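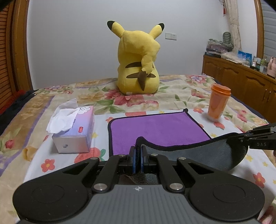

Meveck Cloth Set: read this before you train on it

Meveck Cloth Set is a small collection of demonstrations in which a person handles household cloths with hand-held grippers, on beds, in ordinary bedrooms. There are 43 episodes. It was put together by Mebrat Tilahun and is looked after by Tolera Beyene, who wrote this card and who remains unconvinced by several things people say about data like this.

What is in it

Each episode has video from the gripper camera, the jaw opening, and an estimated path of the tool. The task is "fold the cloth and lay it down". That instruction is the same for every episode, which makes the language field close to useless. We left it in so that loaders which expect one don't fall over.

The bedding is patterned and the cloths are mostly plain, which helps the eye and may help a model rather too much. If your policy finds the cloth by looking for the patch without flowers on it, our data won't tell you. Try it on a plain sheet before you believe any score.

Other things were left on the bed: a tissue box, a tumbler with a lid, a big yellow Pikachu. They are not labelled and the task does not involve them. Haque, our earlier set, had bare tables and models trained on it were lost as soon as a mug turned up. Whether clutter cures that or just gives the model new things to cling to, I can't say from 43 episodes.
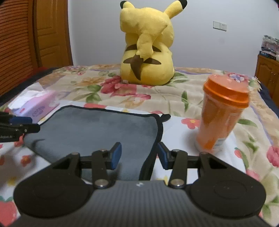 Known problems

Motion blur. Quick turns of the wrist smear small objects, and the tracker drifts when they do. Nitside, the script we use to clean the paths, smooths over the drift. It does not remove it. Raw paths are included and I would start with those.

Two grippers. The second tool drifts in and out of view. Some episodes use both hands properly, some barely use the second, and the split is not marked. It should be.

No force. A person feels when a hem is slipping and pinches harder. None of that is recorded, only how far the jaws closed.

Success labels. Mebrat marked each episode as good or bad by eye, at the end. I went through them again and disagreed on 2. We kept her labels. There is no written rule for what counts as folded.

Claims we do not make

We do not claim that this transfers to a real arm. A hand-held tool goes wherever a person can reach, and plenty of those poses are awkward or impossible for a fixed arm. Clultbridge, our replay check, throws out the worst of them, but it knows nothing about cloth.

We also don't claim that 43 is enough. I have been told 100 would be, and by someone else 2,000, and neither could show me why.

Corrections are welcome, above all to the labels. Please give the episode number and the time in the clip.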